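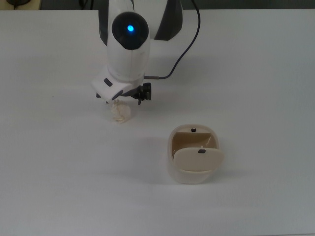

Lurnia Household Words

A word list of everyday kitchen and table terms, collected in Lurnia by Jarmila Havlíček and Mawar Liew. It has 3000 entries in one CSV file, UTF-8, comma separated.

Columns: id, term, plural, room, speaker_age, note

The note column is free text and often blank. Spelling follows the speaker. We merged duplicates in September, which removed 470 rows, so the ids have gaps.

We use cookies to remember your settings. Accept | Decline

"Cup", "mug" and "beaker" are separate entries. Terms for lidded cups are tagged lid in the note column.

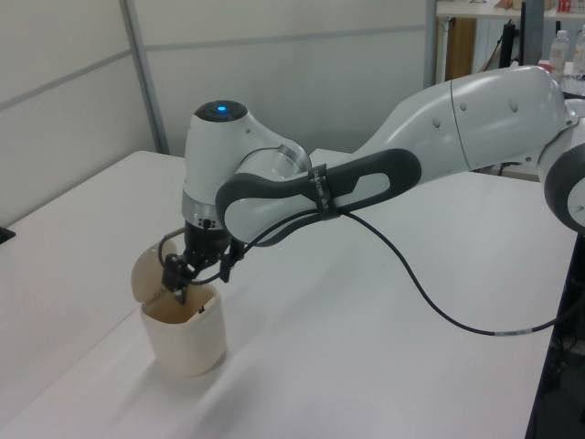
Cream-colored cup, lid open.

Known problems

- 655 entries have no plural.
- Speakers under 40 are underrepresented.
- "Press" (cupboard) is filed under both kitchen and hall.

Corrections go to Ctibor Ondrejka. Please include the id.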